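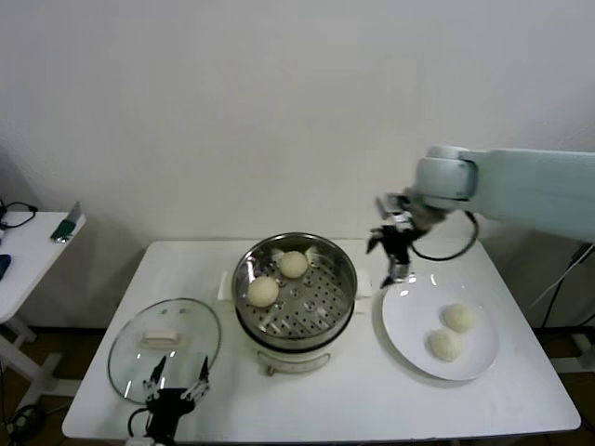 Hi all, replying to Rajeshwari's question from last night (quoted at the bottom), and I'm sorry in advance because this got long. The short version is that I think your jerky closing is a current limit problem and I'd leave the fingers alone for now. I went through the same thing with mine before I moved on to the bun task, and back then I reprinted fingers over and over for no good reason. The current layout has the steamer in the middle of the table with the glass lid lying flat to the left of it and the plate on the right, two buns in the basket and two on the plate. The buns are what finally taught me about current limits! A wooden block doesn't care how hard you squeeze it. A bun does, and then you're eating the evidence.

So, my setup, for those who asked at the last meetup. Two arms, both on the shop bench supply, both with two-finger grippers in black. The controller is the Kestance board that half of this list seems to own, running the Pinto firmware with my patch on top (it's the one I posted in August, I haven't touched it apart from the timeout). The left arm gets the lid and the right arm gets the buns and the plate. I tried having either arm do either job and it was a mess of planning around the side handles on the pot, so now they each keep to their own side and I sleep better.

Rajeshwari, on your actual question. The Pinto default closes at full current until it reaches the commanded position. If the object is in the way it never gets there, so it pushes, backs off when the driver complains, and pushes again. That's your stutter. What you want is to command a width a little narrower than the object and cap the current low enough that the motor can just sit there leaning on it. In the config that's grip_hold and grip_cap. I run the cap at 27 for buns and put it back up for the lid, whose handle needs a real pinch. Change one thing at a time, please, I have made this mistake enough for all of us.

The other half of it is speed. I ramp the closing so that the last bit of travel is slow. Without the ramp the bun gets a dent before the cap kicks in — you can hear it in the gears too, sort of a cough. With the ramp it mostly works. I say mostly! The skin on a bun can be tacky and sometimes it just hangs on to one finger when the gripper opens. Lavanya suggested a tiny sideways wiggle on release and I've added that, but I don't have enough runs to say if it helps or if I'm only enjoying watching it wiggle.

Cables are my other headache. I've got slack looped at the wrist so the joint can turn all the way, and the loop swings. If it brushes the rim of the basket during a pick, the arm sees a bump in torque and thinks it has touched down early. I spent a whole evening blaming the height calibration for that one. If anybody has a neat way of dressing the wrist cable that still allows full rotation, please send a picture or a sketch or anything. Spiral wrap was too stiff. Velcro was fine until it wasn't.

Calibration, for whoever was asking: I do it off the table corners and then touch the rim of the pot with a fingertip on each side. It takes a few minutes and I redo it whenever someone has leaned on the table, so, every time I come in.

Still to do on my end: picking up the lid by the handle from flat works, but setting it back on the basket so it seats properly is beyond me so far. It lands on the rim and sits there crooked. I'm wondering about a compliant mount at the wrist, maybe the Sovik one, if somebody has used it with a load hanging off center. Is it floppy?

I'll be at the shop Thursday evening if you want to bring your gripper over and poke at the config together.

On Wed, Rajeshwari Venkataraman wrote:
> Hello everyone,
> I finally have the new gripper on the Clorus arm and it
> closes fine on nothing, but as soon as there's something
> between the fingers it chatters. Open, shut, open, shut,
> very fast. I tried softer pads (3 kinds) and it's the same
> with all of them. Servo gets warm too. Is it my fingers or
> is it the firmware? I'm on the stock config, bus speed
> untouched, position loop untouched.
> Also is anyone else's logger stopping at 4,000 lines?
> Thanks,
> Rajeshwari

Oh, and the logger: yes, mine too. It's a setting called log_max, set it to 0 and it keeps going until the card is full.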